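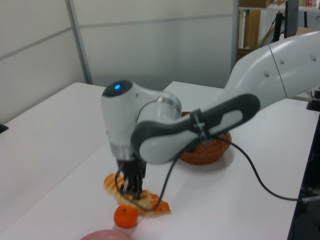 A long golden roll on the white table, with the darker ridges baked into its crust.

From the bread table

May has been a good month for bread at Greltby, and we wanted to say thank you to everyone who wrote in after the last newsletter asking for more about long rolls. We had 50 notes in all (50!), and we've read every one, most of them with a slice of something in the other hand.

The question that came up most was how to get that deep, shiny crust without the top going too dark before the middle is done. Our own habit at the Turneck kitchen is to brush the dough twice with beaten egg, once when it has been shaped and again just before it goes into the oven. Let the first coat dry a little in between. If you twist or braid your dough, go lightly with the brush, as egg that pools in the creases will glue the strands together and you lose those lovely raised ridges. They do brown faster than the rest, and we rather like them that way — a bit of extra color makes the whole loaf look more cheerful on the table.

A few of you also asked about shape. Please don't worry if your roll comes out with a bend in it, or with one end fatter than the other. Ours very often do. Start rolling from the middle and work outward with both hands, and if the dough keeps springing back, leave it under a towel for 6 minutes and go and do something else. It will be much better behaved when you return.

For slicing, a long roll gives you nice big pieces from the broad end and smaller ones as you go along, so the small slices can go to anyone who says they only want a taste and then comes back for 2 more. What's left over keeps well in a paper bag overnight, and it makes very good French toast the next morning.

Next month we'll be moving on to filled breads, with the apple and raisin one from the Lodik bake sale that so many of you remember. The recipe makes 4 small loaves and freezes nicely. If you have a family version you'd like to share, drop it in the box by the door at Claeys Hall or send it along with your usual reply.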